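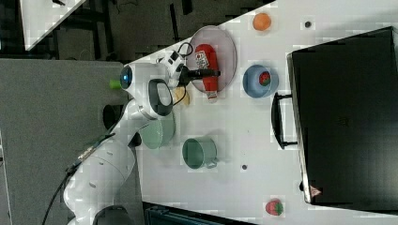 The walk to Wuvullow is 18 kilometres, and for most of my life I have managed to be somewhere else on the day the parish does it. There is a little stone church at the far end, with a saint's finger bone in it (or a bone, anyway, from a saint, anyway), and once a year a crowd from our side of the river sets out on foot to say hello to it. I had always driven. You can park right beside the door, which seemed to me like something God would have wanted once cars came in. By the end of my first time on foot I was in much the same state as the red bottle up there, flat on my side with my cap still on, and I would like it noted that the cap was borrowed.

I blame Augustina Nyarko. She stood up after Mass in her good coat and read out the arrangements for the walk, and then she looked over the top of the sheet at me. I've known her long enough to recognize that look. It is the look that got me into the choir, and later, with much less fuss, out of it.

So I bought socks. The fellow in the shop wanted to know what terrain I'd be covering and I said gravel, mostly, and some theology. He sold me the expensive ones.

Setting out

We gathered at the old Boateng feed store because it has a lot big enough for the buses that bring people in from the farther parishes. Father was late. A woman I'd never met gave me half a muffin and told me all about her knee, and I told her about my socks, and we parted as friends. Somebody had brought a banner on two poles, and there was a discussion about who would carry it that went on until the wind picked up and settled the matter by removing anyone under a certain weight from consideration.

Taner Kocabaş ended up with one of the poles. Taner isn't Catholic. He isn't anything on paper, he says, but he married into the Kopecký family and walks every year with his mother-in-law, Emília, who is older than the church hall and faster than me. He carries her thermos and her folding stool. She carries the route in her head and corrects Father on it at every fork.

The first stretch follows the river and it is lovely, and I was insufferable. I pointed out birds. I said things like "we should do this more often" to people who had done it every year since their confirmation. Somewhere past the grain elevator we started the rosary, and I found that walking suits it a great deal better than kneeling does. Your feet keep the time. You stop hearing your own voice droning along, and when the wind drops you can hear the front of the line finishing a Hail Mary as the back of it is just getting started, so the whole thing goes round like a song at camp.

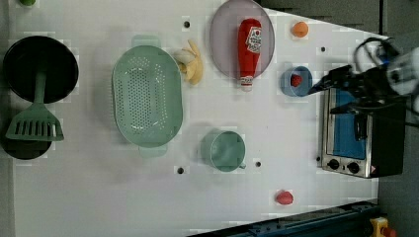
Then the river bends off to the left and the road does not, and you get the hill. It isn't on the map as a hill. On the map it's called Surkley Road and it looks like any other bit of road. Emília had warned me about it in the way she warns people, by patting my arm and saying nothing. The rosary got quiet. A boy in front of me asked his father whether the saint had been dragged up there or had gone on purpose, and his father said to save his breath, so I never did learn what the family position was.

I was passed on the hill by a stroller. I was passed by a man on crutches, who said good morning. Near the top I sat on a culvert and pretended to be having a moment of prayer, and in fairness it became one, though I wouldn't repeat the wording here.

Océane Simard came and sat down next to me. She teaches the confirmation class, and I'd only ever seen her holding a clipboard. She took off one boot, shook a stone out of it, looked at the stone, and put it in her pocket. I asked what she wanted it for. She said people used to carry one up from the river and leave it at the church door, back when the walls were still going up and the builders could use them, and that a few families kept on with it after the walls were done. There's a pile by the door that I had always taken for landscaping. I have parked against that pile. I may have backed into it once, in November, in the dark.

I put a stone in my own pocket after that. A small one.

Lunch, and a disagreement

Lunch is at the crossroads, on the grass, and everyone brings too much and trades it. I came with 4 egg sandwiches and left with perogies, a wedge of tourtière, some kind of honey cake and no egg sandwiches, so I'd call it a good day's business. Emília sat on her stool like a bishop and received visitors.

The disagreement was over the hymn. There's an old one for the saint that runs to more verses than anyone needs, in French, and there's the English one that somebody wrote in the seventies to be played on guitar. Thérèse Boychuk is for the French. She has her grandmother's copy of it, written out by hand, with one verse that isn't in the printed book at all. She says it was dropped because it was rude about the bishop of the day. The English party says it was dropped because it doesn't scan. They have this out every year on the same patch of grass, I'm told, and each side goes home satisfied.

I was asked for my opinion as a newcomer. I said I liked them both. You'd think I had spat.
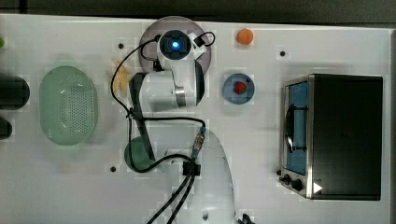

The last bit

After lunch your legs have closed for the day and you have to talk them into reopening. I walked with Taner for most of it. The banner had been passed to a pair of teenagers who could really move, and now and then we'd see it cresting some rise ahead of us like an invading army that had left its army behind. I asked him why he did it, since nobody would hold it against him if he stayed home. He thought that over for the length of a field. Then he said Emília had asked him the first year, and hadn't asked him since, and he took that to mean he was coming.

I've heard longer sermons with less in them, and I told him so. He asked if I wanted to carry the stool for a while. I did, as far as the cemetery gate, and it weighs more than it looks.

You see the church late. There's a row of poplars that hides it right up until the road turns, and then it's just there, smaller than I remembered from the parking side, with the door propped open. People stop talking at the turn. I don't think it's a rule. The bell was going, badly, as one of the children had been given the rope.

The pile of stones is to the right of the door. Océane put hers down without any fuss and went in. I put mine down, and then moved it, because it had rolled to about the place where my bumper goes. Emília went in last, as she apparently always does, and laid her hand flat on the wall beside the door on her way past, the way you'd touch a horse.

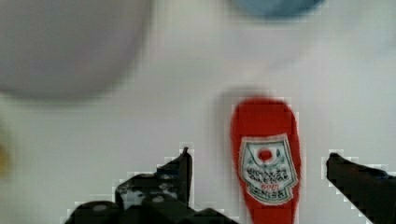
Mass was short, out of mercy. We sang the French hymn going in and the English one coming out, and Thérèse sang the missing verse by herself from the second pew while everyone else had the decency to look for their gloves. I understood maybe half of it. It does scan, for what it's worth, and the bishop comes out of it very poorly.

The bone was brought out afterwards in its little glass case, and we went up one at a time. I've seen it before. I had thought of it as a curiosity, to be frank, something to show visiting cousins between the bakery and the dam. I stood in front of it with my socks full of gravel and found I had rather more to say to it than usual. Some of that was complaint. I figure it has heard complaint before, from people who came up that hill carrying something heavier than I was.

Then they put us on the buses, and the whole day's walk went by the window backwards before I'd found my seat belt. I slept through the hill. Augustina woke me at Boateng's with her elbow and said she had me down for next year, with a question mark, and did I want the question mark removed.

I've asked for time to consider. In the meantime I have a blister with its own postal code, and I owe the pile by the door an apology and possibly a few stones from the bottom of my driveway. Thérèse has promised to write out the missing verse for me. If she does, I'll put it up here, with a rough go at the English, and the bishop's descendants can write in.

Home About Older posts Newer posts Parish things Recipes Back to top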